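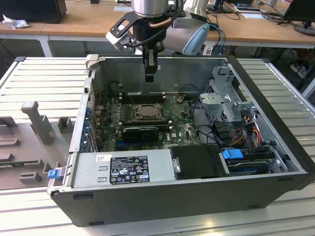

What does Ollent do?

We read office contracts for small businesses and tell them which parts they could stop paying for. Copier leases, phone plans, cleaning agreements, software renewals, water coolers, computer support. We charge a flat fee and take no commission from anyone whose name appears in the paperwork.

About us

Ollent started in Rerkcombe after the two of us who founded it had spent too many years on the selling side of the desk. We wrote the renewal letters. We know why the price increase goes on page 6 and why the cancellation window opens in May, when your bookkeeper is busy with something else. We got tired of it, and we also thought there might be a living in reading those letters for the people who get them. So far there is, though a modest one.

You'll find plenty of firms promising to "transform your overheads." We don't know what that means and we suspect they don't either. What we have is a method, and it's a dull one. You send us every agreement you're paying on. We read all of it, including the schedules at the back. Then you get a short report that says keep, change, or cancel beside each item, with the clause that lets you do it.

Sometimes the report says keep all the way down. You still pay the fee. We put that in bold on the order form after one client took it badly, and we can see his point, but a reader who only gets paid for finding savings will always find some.

What we charge

The fee is $880 for a business with one site. Extra sites are $86 each. There is no monthly plan. We were advised to offer one and decided it would make us the kind of thing our clients hire us to cancel.

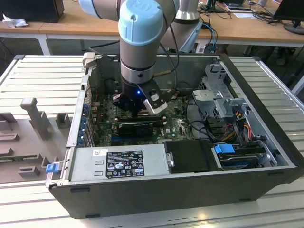
Replacement schedules are the clause we argue with most. A typical support agreement says everything on the list gets swapped at a fixed age, working or not, and the customer pays for the swap through the monthly charge. Maybe that suits a hospital. We doubt it suits a two-room insurance office. A desktop tower with its side panel off, like the black-and-silver Dell in the photo, is a board with parts and slots on it, and we'd like to see a supplier say which part they expect to give trouble before they bill for a whole new machine. Some can tell you. Plenty send a brochure. If yours sends a brochure, forward it to us with the contract and we'll read that too.

What we won't do

We don't negotiate for you. We tried it and found that suppliers simply waited for us to go away. You have the relationship, so you make the call, and we'll give you the clause number to read out.

We aren't lawyers. If a contract looks like it's heading for a dispute, we'll say so and stop.

We don't publish average savings. Every figure of that sort we've seen leaves out the clients who saved nothing, and ours would have to include them.

Working with Zelenák

Our filing and document storage is handled by Zelenák, a records company on the same street. We pay their normal rate and get nothing for mentioning them. Their contract with us runs to 2 pages. We read it before signing and asked for one change, to the notice period, which they made.

Page last updated February 2020. Prices above apply to new clients and to anyone coming back for a second review.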